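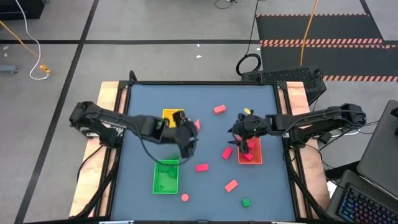 Small plastic baskets in yellow, green and orange-red.

Do you need a system for the mail?

Several of you wrote in after the July issue to ask what I think of the Gadley method, the one where every piece of paper that enters the house goes into a colored basket the minute you get through the door. Yellow for things to pay, green for things to keep, red for things to answer. I bought the workbook so you don't have to, and I gave it a full month in my own hallway.

My first complaint is the arithmetic. The workbook promises to save "300 hours of searching" but never says over how long, or how anyone came up with it. I doubt I've spent 300 hours looking for paper in my life, and I once lost a car title. There is also a quiz at the front that scores your household out of 100. I got a 60. My neighbor Patricio Montecinos, who keeps everything he owns in a single kitchen drawer and has never paid a bill late, got a 60 too. Make of that what you will.

The second complaint is that the colors only work if a piece of paper is one thing. Mine rarely are. The Cuesta water bill comes with a tax notice stapled to the back, so is that yellow or green? The school sends a form that has to be signed, copied, returned with a check and then kept until spring. According to the workbook you should "trust your first instinct," and mine was to put it back on the counter where it came from.

By the second week I had more than 60 sheets in the keep basket, and I'd looked at two of them. Sorting by color had moved the pile from the counter to the shelf. It did look nicer.
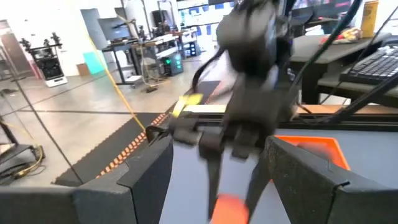 I asked Constanza Quezada what she thought, because she ran the front office at Dornberg Dental for years and handled more paper in a week than I do in a year. She was kinder to the method than I was. She said any system will do for the first month – people are paying attention then – and the real test is a bad week in February when someone's sick and the mail has been sitting there since Friday. Her office used two trays, in and done. When the in tray got full, somebody stayed until it wasn't.

I've gone over to two trays as well, and I can't claim it has changed my life. The tax notice went missing for a few days and turned up inside a Fangate seed catalog, which no tray would have prevented.

A few things from the workbook are worth keeping. Opening envelopes standing up, next to the recycling, does cut down on what gets as far as the desk. So does writing the due date on the outside in thick marker. You can do both without buying anything, and I notice they get half a page between them, while the section on choosing your colors runs to eleven.

If you already own the baskets and they're working for you, carry on, and write and tell me how you handle the stapled ones. I'd like to hear from anybody who has kept it going past a year. So far I've had one letter, and she uses hers for onions.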